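Serrated strip vs flat pads for patch cables
Forum: End effectors and tooling

rackrat_elis
Been comparing finger sets for plugging Ethernet cables into a rack switch. The job is to pick a patch cable off a cardboard box, turn it, and seat it in a port. The Drusano dealer keeps telling me the toothed strips will fix everything. I doubt it. A round cable rolls, teeth or no teeth, and once it rolls the plug is facing wherever it likes.

So far I've done 19 tries with each set. Flat pads seated 7, toothed strips seated 8. For the price of the strips I want more than one extra plug.

Elis Cadwaladr

kuselfan
One extra out of 19 tells you nothing either way. Post the setup. Where are you gripping, on the jacket or on the boot?

rackrat_elis
Trying for the boot. I get the jacket more often than I'd like.
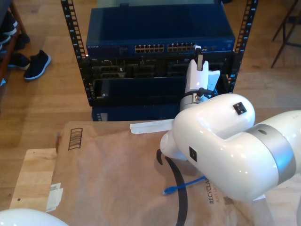
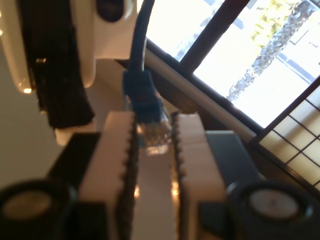
First one: arm up at the rack, blue cable on the box. Second one: the toothed strips and the plug, close up.

whaddad
I'd stop blaming the fingers. Look how near the wrist has to get to that rack. You have a tall gripper body going in right by the shelf, and there's a cable looped across the wrist as well. I'd tie that down before buying anything else. We had a loop like that on a Ganine arm and it snagged twice in November.

Also, what is the camera seeing when the plug is in front of a bright window? A clear plug against daylight is about the worst target I can think of.

Wanda

kuselfan
Disagree on the camera. If the fingers held the boot the same way every time you could nearly do it blind. Get a pair of V-groove fingers made and be done with it.

whaddad
"Nearly" is carrying that whole post. The cable hangs and bends, so the plug angle moves even with a perfect grip. I've used V-grooves. They hold great on one boot shape and badly on the next brand.

rackrat_elis
Fair point on the window, I'll pull a shade and rerun. Not sold on V-grooves either. Aguirre quoted me 3 weeks for a custom pair, with no promise on the latch tab side, and the tab is where I lose most of them.

torque_and_see
What about grip force? Too much on a soft boot and you can bend the tab down before you reach the port. None of you asked.

rackrat_elis
Same force for both sets. Whether it's the right force, no idea. I'll drop it a step and do another 19 with the shade down.

kuselfan
Change one thing at a time or we'll be having this argument again. Shade first.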